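Department of Mechanical Systems - Robot Learning Laboratory
Course Handout 8: Collecting Demonstrations by Remote Control
Instructor: Catriona Purves
Laboratory supervisor: Zulkifli Pattinasarany
Revised 2023-02-24

1. Scope

This handout covers the second practical unit of the course, in which students guide a robot arm through a task by remote control and record the result as training data. The task for this unit is reaching into an open paper bag of mixed items and handling a single cloth. Students are expected to have read Handout 7 (hand guiding and joint limits) before the session.
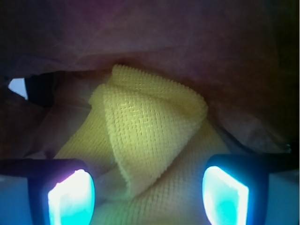
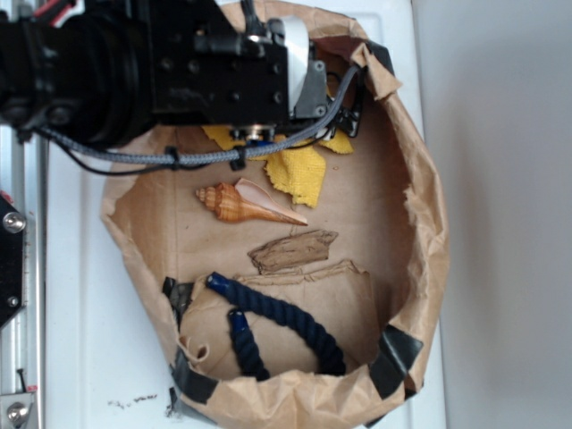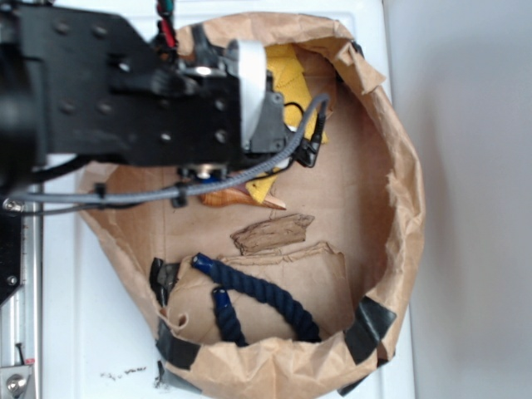
Figure 8.1. The bag task, with the yellow cloth as the target item. First picture: wrist camera. Second and third pictures: fixed camera.

2. Terms

Demonstration. One complete recording of the task, from the start signal to the stop signal, carried out by a human operator.

Episode. A demonstration as stored on disk, including camera streams, joint positions, gripper commands and the operator's label.

Hand guiding. The operator holds the arm and moves it directly. The operator's hands and body may enter the camera views.

Remote control. The operator moves a separate input device and the arm follows. The workspace remains clear of the operator, and the cameras record the same kind of view that the trained policy will receive later.

3. Why a bag

Most introductory exercises place rigid objects on a flat table. A bag is harder in several respects. The walls hide part of the contents from any fixed camera, and the arm itself hides more when it is over the opening. The rim is soft and moves when touched. Items may lie against each other or against the wall, so that the direction of approach matters as much as the position of the target.

The cloth adds a further difficulty. It has no fixed shape, and a grasp that holds on a raised fold may slip on a flat section. Operators should look for a fold that stands between the fingers before closing them. In the first picture of Figure 8.1 the cloth fills nearly all of the gap between the two fingers, and a large flap hangs forward over the rest of the fabric. Students should compare this with the fixed views, in which the position of the cloth within the bag is clear but the space between the fingers is not.

4. Arrangement of the workspace

The bag is placed on the white tabletop with its mouth rolled outward. Black tape is applied to the rim. Students should not remove or reposition the tape between episodes. If a piece comes loose, stop recording and inform the supervisor.

The contents of the bag are changed between sets. The navy-blue rope appears in both fixed views, while the items near it differ: a conch shell and a piece of driftwood in the second picture, a pair of pliers and a torn strip of corrugated cardboard in the third. A policy trained on one arrangement only will tend to rely on the neighboring items to find the target, and will fail when they are replaced.

5. Procedure

Log in to the Storilon recording station and open the session assigned to your group.
Confirm that the wrist camera and the fixed camera are both live.
Move the arm to the start position and wait for the ready tone.
Approach from above. Keep the wrist level until the fingers are below the rim.
Pause briefly before closing the gripper. The pause gives the model a clear boundary between the approach and the grasp.
Close, lift, and clear the rim before moving sideways.
Press stop, then label the episode before starting another.

Do not reach into the bag while the arm is powered. The cable that runs along the arm must have enough slack for the full range of motion - check this by eye before each set.

6. Labels

Each episode receives one of the following labels.

Clean: the cloth was grasped and lifted on the first attempt.
Recovered: the first attempt failed and the operator corrected it within the same episode.
Failed: the cloth was not lifted, or another item was lifted with it.

Recovered episodes are to be kept. In the August cohort, Getsemaní Chávez and Hermenegildo Huerta trained one policy on clean episodes alone and another on clean and recovered episodes together. The second policy was noticeably better at reopening the gripper after a missed grasp. Their report is on file in the Jaramillo reading room.

7. Data requirements

The class as a whole will collect 600 episodes. These will be combined with the existing Trurwood set of 1000 episodes for the training exercise in Handout 9. Episodes without a label will be excluded, and groups will be asked to record replacements.

8. Written work

Submit a short report, no longer than two pages, addressing the following.

Describe one episode in which the wrist view and the fixed view led you to different judgments about the grasp.
State which items in the bag most affected your approach, and how.
Propose one change to the labeling scheme and explain what it would cost in operator time.

Reading: Dukomberg course reader, chapters on imitation learning and soft object handling.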